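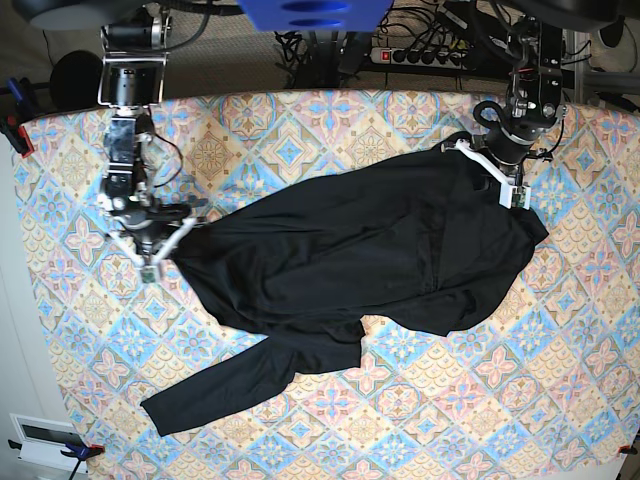
Folding black long sleeves on the kitchen table – what's your method?

Laundry and Linens > Folding and Storage

drawer_three wrote:
I have a stack of black long-sleeved shirts and no good place to fold them except the kitchen table, which has a patterned cloth on it. Two questions. First, do you spread the shirt flat and bring the sleeves in, or hold it by the shoulders and fold in the air? Second, does the tablecloth matter? My sister says I should take it off first. I say it stays.

Shirts go in a Flivach drawer unit, the shallow one, so they need to end up as a flat rectangle.

pinwheel53 wrote:
Flat on the table. Lift it by the top corners, lay it down, smooth from the middle out, then sleeves across the back. With black fabric I can't see the seams well, so I find the side seams with my fingers and go from there.

The cloth stays. A bare table is slippery and the shirt slides when you pull on it.

Arturo Morelli wrote:
I disagree on the cloth. Mine sheds, and everything black picks it up. If yours is oilcloth you can wipe it and there's no problem. If it's cotton, run a lint roller over it first or take it off.

On the folding I agree with pinwheel53, except that I fold in half lengthwise first, sleeve on sleeve, and then bring both sleeves in together. It's one step instead of two.

drawer_three wrote:
Tried it both ways this morning. Lengthwise first is quicker, but I get a lump where the two sleeves stack up, and the drawer catches on it.

Where I keep losing it is right at the start. I pull the top edge straight and the bottom still hangs in a curve, with a sleeve poking out at the side.
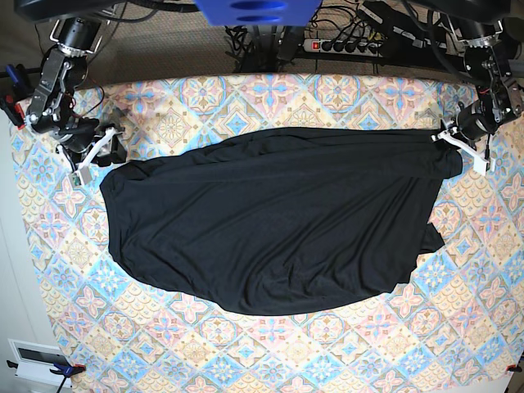
Getting the bottom edge straight

pinwheel53 wrote:
Splitting this off under its own heading because it's a different problem. A straight top edge doesn't tell you much. Once the top is down, let go of it, move to the hem and pull the two bottom corners apart. Then go back and pull out whatever is bunched at the ends. If a sleeve is caught underneath, lift that whole side and lay it down again. Tugging at the cuff only twists it.

mondaywash wrote:
Or put it on a hanger and be done. I stopped folding long sleeves in May. I have 117 hangers from when the Rizzi outlet closed and my shirts all hang.

drawer_three wrote:
No closet in this apartment, so hangers are out.

Arturo Morelli wrote:
The lump goes away if you stagger the cuffs. Bring one sleeve down along the side and the other straight across. I still think you should try it without the cloth once. All that pattern under a black shirt is a lot to look at.

pinwheel53 wrote:
I line my hem up with the pattern on mine. Works fine for me.

drawer_three wrote:
Hem corners worked on the first two shirts. Cuffs staggered, drawer closes. I'm leaving the cloth on and I'll go over it with the lint roller before the next batch.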